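Keeping the two-arm bench going – gallery

Pictures and notes from the bench in the Wasness room. It has two arms facing each other over one table, and I have looked after it since it was put together. The arms are called Petia and Seok. The names come from the first pair of login accounts and they stuck. The notes are mainly for anyone who takes over the weekly checks, but a few people at Biltitz asked how we route our cables, so I have put the page where they can read it as well.

The frame

Each arm is fixed to its own side of the frame, so anything that shifts the frame shifts both arms. I check the corner brackets first, with the power off and both arms parked. If a bracket has moved, I loosen the pair on that side, square it up and tighten them a bit at a time. Doing one bracket fully and then the next pulls the rail out of line, and you only find out when the two grippers stop meeting where they should.

After that I push down on each base with the flat of my hand. There should be no movement at all. Petia's base worked loose in June and we spent a whole morning blaming the software.

Cables

Cables take up most of my time on this bench. Every joint needs enough slack to turn to both ends of its range, and any slack you leave can catch on something. What works for us is a loose loop at the wrist, with the cable tied on both sides of the joint and never on the joint itself. Ties go on finger tight. I cut the tails flush, as a sharp tail will mark the cable next to it.

When a cable has been changed, move the arm slowly through its full range by hand before switching on. Watch the loop, and stop if it goes tight or slides under a finger. Then do it again with the other arm reaching across, which is when they tend to snag on each other.

We change the wrist cables every 300 hours. Kyung-tae Sun keeps the log, and the last set came off at 149 because the outer cover had split near the plug. That one was my fault: I had tied it too close.

Grippers

Wipe the fingers with a dry cloth. If they are really dirty, use a little water and let them dry. No solvent. Open and close each gripper ten times and listen. A click on closing is normally one of the finger screws, and there are 4 of those to try before you take anything apart.

The count of closes is kept on the controller. At 4000 we take the fingers off, look at the pins and put a smear of grease on them. Doina Mladenović has a drawing of the order the washers go back in. Please use it – I have put them back wrong twice.

Setting the middle

Both arms have to agree on where the middle of the table is. We bring them in one at a time to the same mark, note the reading, and back off. Then both together, slowly, with a hand on the stop button. If the readings differ from last week's I go back to the frame before I touch any settings.

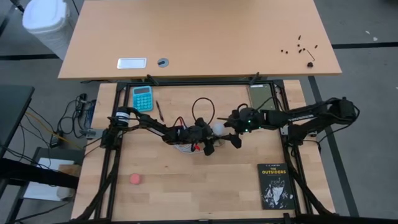 Two black arms over the wooden table, with a small white ball between the grippers. 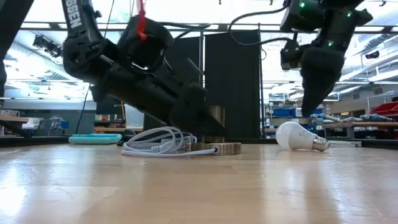 After the middle is set I run the slow test, which takes each arm out to its far corner and back with nothing held. It is dull to watch but worth staying for. Write down anything odd, even if it clears by itself, and put the time of day next to it. Two of our faults only came up after lunch, when the room had warmed.

Spares are in the second drawer: ties, finger screws, one wrist cable per side and the grease. If you use the last of something, tell Kyung-tae the same day, as the cables are slow to arrive. The hex keys live in the same drawer and should go back there.

Comments (3)

marten_k: Do you mark the brackets with paint so you can see if they have moved? We do, and it saves getting the square out.

Doina M.: We did on the old frame. I'll bring the pen in. Also the washer drawing is now taped inside the drawer lid, so there is no excuse.

Fennside: Thanks for the bit about tying both sides of the joint. We had been tying on the joint and going through a cable a month.

Contact: the Wasness bench page | Copyright Wasness, text and pictures | Back to top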